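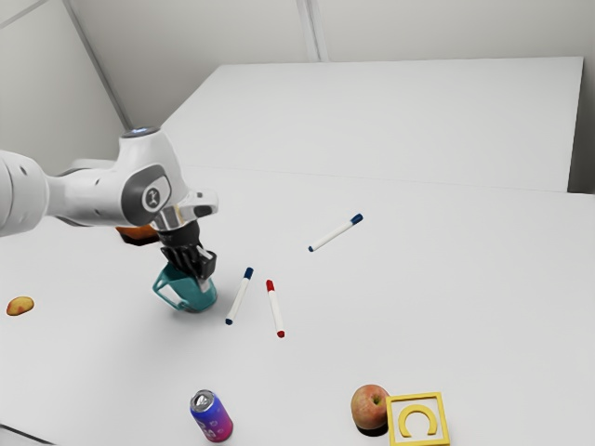

The Pledix grip monitor is an add-on for two-finger grippers. Its maker says it stops an arm carrying on after it has lost hold of something, and we have stocked it since May with some reservations. The usual demonstration is a simulated arm closing on the handle of a mug, markers and an apple lying close by, and the mug is where our trouble began. A handle gives the fingers very little to hold. The monitor reads finger gap and motor current, sees a gap that isn't zero, and reports a good grip.

Tarık Ertürk ran 700 simulated picks in Lunen before we listed it. The slip warning came up late in 17 of them, and in 6 it never came up at all. The maker's reply was that simulated friction is unreliable. Perhaps so, but Signe Solberg then tried a real arm on a Friday afternoon and got a missed slip inside the first hour — a plastic mug, held by the handle, which turned in the fingers and went on the floor while the status light stayed green.

What you get: the monitor board, a cable, a mounting plate and a licence for one arm. Firmware 10 is fitted to everything we send out. The release notes say "improved slip detection". We asked for test results and haven't had any.

What it is not: a safety device. It has no safety rating, whatever the box suggests with its padlock symbol. Don't wire it into a stop circuit, and don't let it stand in for a guard. Arms moving glass, hot drinks or anything over a person's head need something else entirely.

Returns: if yours misses a slip, send the log file to Widad Azar with the finger type and the object. Opened units are accepted back.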